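5. What Went Wrong

We had such high hopes for the Zimska gripper, and for the first 46 tries with the soft hat it really was a joy to use! Then the left jaw began closing late, and on two tries it didn't let go when we released the trigger, which gave Bogdan Gavrilă (my very patient partner) quite a fright.
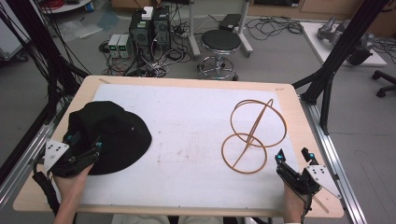

Why did the jaw stick? A worn plug on the left cable kept dropping the signal, so the motor simply held its last command.

We swapped the cable, added a stop after 15 missed messages, and threw out that whole afternoon of data, which hurt a little. The wire sculpture tries are in section 6.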